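Simo Task Box
Modular control box for manipulation data collection

Product line: Sireo benchtop fixtures
Supplied by: Van Dijk
Status: in production, current revision from September

Overview

The Simo task box is a bench fixture for recording demonstrations on small controls. It puts sliding, pressing, toggling, turning and plugging on one body, so an operator can record several skills in a session without changing the fixture. Panels join by interlocking tabs and can be reordered, which gives variation in layout without variation in the parts themselves.

A handle at each end is used for carrying. It also serves as a grasp target in two-arm lifting tasks.
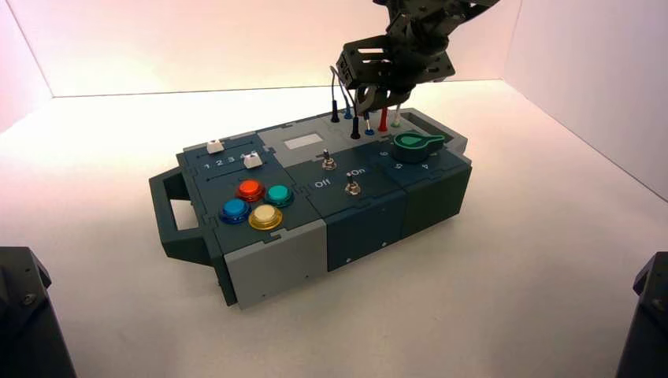 3 min read

Panels

Slider panel. Two slots with white caps and a numbered scale between them. Goals are given as a slot and a number, for example "rear slider to 2". The caps have sloped sides and tolerate a small error in finger height.

Button panel. Four arcade-style push buttons in a diamond: red, green, blue and yellow. Each has its own colour of ring. Used for single presses and for ordered sequences.

Switch panel. Two metal toggle switches, marked Off and On. The levers are short and need a light side push. Most failed episodes in a new collection come from this panel, and we suggest leaving it until operators have had some practice on the buttons.

Rotary panel. One large green knob with a pointer and numbered positions. Rotation of more than one or two positions usually calls for a regrasp. Record the regrasp as part of the same episode.

Connector panel. Six upright plugs of differing shape and colour. The leads should be left slack enough for the gripper to clear them on withdrawal.

Recording

The box is supplied with an Aneo task list of 80 written instructions covering all five panels. Each is a short sentence with one goal state. Instructions can be edited or added in the same file.

Suggested procedure:

Set all controls to the start state given in the task list.
Place the box within reach of both arms. Change its angle on the bench between batches – a diagonal placement is as useful as a square one.
Start the recording before the arm moves and stop it once the gripper is clear.
Mark the episode as success, partial or failure. Keep the failures in a separate folder.

A reference set of 3,000 episodes is available on request. It was recorded by teleoperation and holds camera images, joint positions, gripper opening and the instruction text. A further 313 episodes contain deliberate recovery from a missed grasp or an overshoot, and are labelled as such.

Setting up the bench

A plain, pale work surface with plain walls behind it is recommended for first collections. Patterned backgrounds can be brought in later. Strong overhead light causes reflections on the metal switch nuts and should be diffused.

Check that the head camera view still includes the connector panel when the arms are at rest. On some mounts the upper link hides it.

Spare parts

Slider caps, plugs and button plungers are sold separately. Replacement panels are held in stock for 36 months after a revision changes. Older panels fit the current body – the tab spacing has stayed the same.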